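Clulidine build, notebook
April, 4:40 pm

Arm is still off the base. The shoulder servo browns out whenever the gripper closes at full reach, same as last time. Supply reads fine at the bench, so I suspect the long run of thin wire through the column. Ordered heavier wire from Cormier.

Worked on the trash bin task in the meantime. The plan is for the arm to hold a bin on its side and wipe it with a cloth, so I went through it by hand first, on the floor by the curtains. 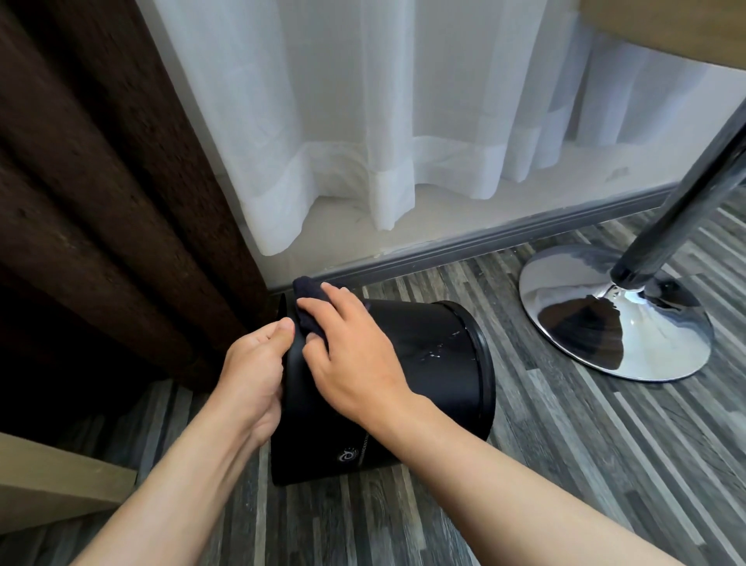

The base plate needs new holes before the arm goes back on. Old ones are 2 mm too close to the edge and the left bracket has started to creep. Drill from the underside this time.

Notes on the wipe:
- Left hand stays on the closed end. Right hand does all the wiping.
- Press flat with fingers spread. A fingertip grip on a bunched cloth will be hard for our gripper, try a pad.
- Curved side wants to roll under load. Start the force limit low, 200 g, and go up from there.
- Work out to the rim end with the left hand still holding the bottom.
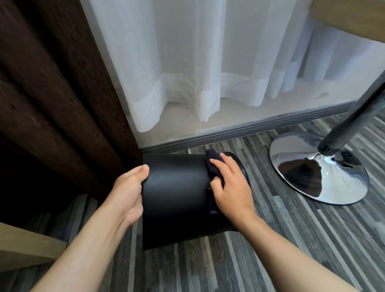
To do

Rewire column. Print the pad holder, 71 mm wide, the Evumville file is the right one. Ask in the Claltberg shop if the drill press is free in the evening. Rerun the reach test after that.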